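Ballero Pantry Labels -- README

Plain text label sheets and a small word list for shared kitchens. Started by Aicha Amrani for the Kitance kitchen, now used in a few other places too. Last big cleanup 30 January 2024.

What's in here

labels/ -- the label text, one file per shelf type (dry goods, spices, oils, fridge, freezer)
words.csv -- every food word we use, with spellings in English, French, Arabic and Thai
layouts/ -- page layouts for letter paper, full sheets and half sheets
old/ -- do not use, kept so the links don't break

words.csv

900 rows. Columns are id, en, fr, ar, th, shelf, note. Empty cell means nobody has checked that word in that language yet. It does not mean there's no word for it. Please don't fill gaps from an online translator, we spent most of November taking those back out.

Thai column is Boonsong Jaidee. Arabic is Doaa Gaber and Loubna El-Sayed, they don't agree on all the vegetables and where they don't the note column has both. French is me (Aicha) so blame me.

Spelling is American in the en column. Cilantro, eggplant, zucchini. The British word goes in note if you want it searchable.

Known mess: "pepper" is three different rows and the shelf column is wrong for at least one of them. Chickpea flour and gram flour are the same thing and shoud be merged. Haven't done it.

Printing

Print at 100 percent. Not "fit to page" -- that shrinks the labels and then the cut lines don't match the jars. Most printers turn it on by default, check every time.

Regular paper works fine if you put clear tape over it. Sticker sheets are nicer but jam in the old Lilier printer. Feed them one at a time, by hand, from the back.

Half sheets: cut first, then print. Or print then cut, but then leave a wider margin. The half sheet layout has 8 labels on it, the full one has more but the bottom row gets clipped on some machines. Younes Salem has a fix for that, not merged yet.

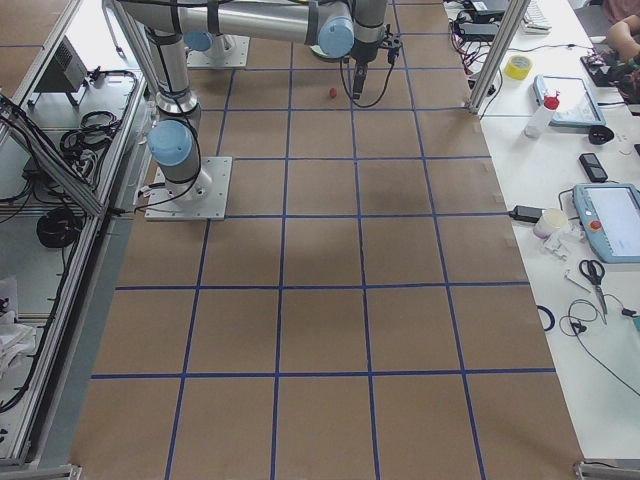

Freezer labels are their own thing. Ink runs once there's frost on it so use pencil or a laser printer, never inkjet. Date goes on top in big numbers, food name under it, cook's initials last. People kept putting the initials first and then no one could find the date.

Allergens

The allergen line is typed by hand into each label file. It is NOT pulled from words.csv. If you change a recipe you have to change the label, there's no magic. Sesame was missing from the tahini label in the first version, fixed now, but if you printed the old one please throw it out and print again.

We're a label project, we can't tell you what's safe to eat. Read the original package.

Adding words

Send one change per language. Say who checked it -- a person who cooks with the thing, ideally. New ids go at the end of the file, don't reuse the ones from deleted rows, the layouts look them up by id.

Keep names short. Anything that won't fit on a spice jar lid gets cut at the last space and it looks terrible.

Who uses it

Kitance kitchen, the El Khatib bakery (dry goods only), and over 200 downloads from people we've never met. If you're one of them say hi, we'd like to know which shelves you use.

To do

merge the flour rows
fix pepper, all of them
bigger type option -- Loubna asked twice
Younes's bottom row fix
fridge door layout, mabye

License

Copy it, change it, print it, sell the jars if you like. Leave the names of the word checkers in words.csv. Questions to Aicha or Doaa, whoever answers first.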